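Home | Diary | Allotment | Walks | Older entries | Contact

July, evening

Up at six to water before the sun got round to the beans. The butt at Coller Lane is down to the last few inches, so I carried cans from the standpipe, eight trips. The courgettes have gone over to marrows on one side while I was away. I cut five and left two for the compost.

The Barbu potatoes came up well, better than last year. I lifted the first two rows and weighed them in the shed on the old scales. Roughly 80 pounds, with slug damage on the ones nearest the path. The skins are still thin and rub off with a thumb, so they won't keep. I have put the rest down to stay in the ground another fortnight.
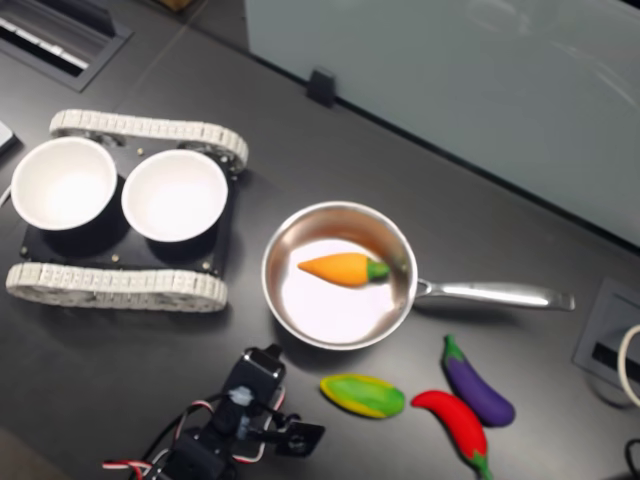
Walked home by Drernar to look at the price of netting. It was 155 last summer for the long roll and is now 165, and they only had the green. I didn't buy it. The old net will do another season if I patch the corner where the pigeons got in.

Made soup with the split potatoes, two onions and the end of the leeks. It needed more salt. I froze half.

Rain forecast overnight but none so far at ten o'clock. My back is stiff from the cans. Tomorrow I want to clear the spent peas, sow some late carrots in their place and ring Urnex about the shed felt, which they said would be in by now. Must also take the spare key back to the hut.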